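Review: Hustell bill tracker, one session in

I signed up for Hustell the week our statehouse came back from break, mostly so I could stop refreshing the legislature's own website at midnight. You pick the bills you care about, it pings your phone when something happens to them, and it keeps a running record of amendments and votes. I've been following 31 bills with it (too many, I know!) and I'm pretty happy, with a few gripes.

The alerts are the best part. HB 2446, the school bus bill I've been grumbling about to anyone who'll listen, got moved to a different hearing room with hardly any notice, and my phone buzzed while I was still buying coffee. I made it in time to grab a seat by the door. The old tracker I used, Mussa, would have told me the next morning.
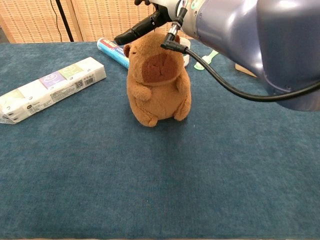 Amendments are nicely done too. You get the old wording and the new wording side by side, with the changes in color, and you can skip the parts that didn't change. One bill ran 182 pages after the Senate got hold of it, and I found the paragraph I wanted before my lunch was gone.

Now the gripes. Search is fussy — type "school buses" and you get nothing, type "school bus" and there it all is. The floor video drops out whenever debate runs long, and that's exactly when I want to watch. And the calendar lists committee hearings and floor sessions in the same shade of gray, so I've mixed them up twice.

It costs $12 a month, and you can pause it when the session ends in June, which I plan to do. If you only follow one or two bills, the free email list from the clerk's office will do you fine. For anyone who follows a whole pile of them, I'd say go for it. Four stars from me, and I'd bump it to five if they fixed the search.

Posted 5/5/24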